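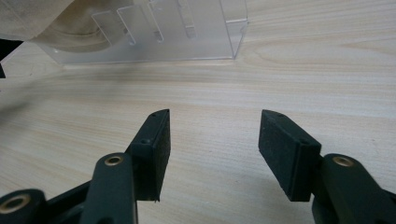
Sputter deposition of thin films differs from evaporation in that material leaves the target by momentum transfer from argon ions, so the composition of an alloy target is largely preserved in the film once the target surface has reached steady state. In the Urlow chamber the substrate is loaded by hand through the front door, and most rejected films in the February practical were traced to particulates present before pump-down. Porous contact materials are the usual source. Use the bare metal tweezers from the Fivlow kit and hold the wafer within 2 mm of its edge.

Pump-down and pre-sputter
Base pressure is logged before argon is admitted. Set the flow to 40 sccm and strike the plasma with the shutter closed. Pre-sputter until the target voltage is stable; a metal target exposed to air will show a drift as the oxide is removed.

Thickness
Step height is measured by profilometer at 2 positions per sample. The reference film for this unit, Addo batch 631, is kept in the desiccator. Enter both readings in the Jorneck worksheet, without averaging.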